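Cindside Packing Room: Progress Report to the Botthorpe Fund, October

Prepared by Clodagh Doherty
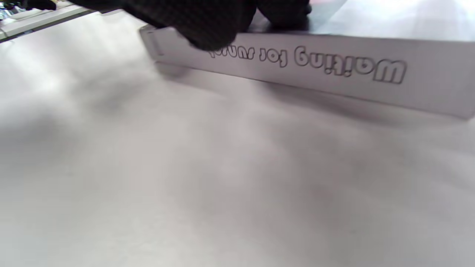 Work in this period covered the closing and checking of cartons for the long-format stock. The packing line was moved to the east room in the second week, and output recovered to the planned rate by the Friday after the move.

Output. 2,584 boxes were closed, checked and shelved. A further 703 are folded but not filled, pending delivery of the inner trays from Gatti. The trays were due before the end of the month and have been rescheduled once. No extra cost falls to the grant.

Rejects. 26 boxes were withdrawn at the checking stage. Most had a crease along the front panel, caused by pressing down too close to the fold when closing the lid. The instruction sheet now asks packers to press on the top surface, well in from the edge, and to turn the box only when the end flap is seated. Rejects fell after the change, though one week of figures is too short a run to rely on.

Handling. Knitted gloves remain in use for white cartons. Bare hands left marks on the matt board in the earlier trial, and the thin disposable type slipped. Gloves are washed weekly. Pairs showing wear at the fingertips are withdrawn.

Work surfaces. Pale tabletops have been kept for the closing station. Grit shows up readily on them and can be wiped off before it scratches a panel. Anneli Halonen has asked for a second lamp at the far end, where white board on a white table is hard to judge for small dents — costed at nil, as one is held in store.

Stock records. Counts are now entered in Prarkilix at the end of each shift. There were 7 discrepancies between the shelf count and the record, all traced to boxes entered twice. These have been corrected.

Next period. Fill and close the outstanding boxes once the trays arrive, then repeat the reject count over four full weeks.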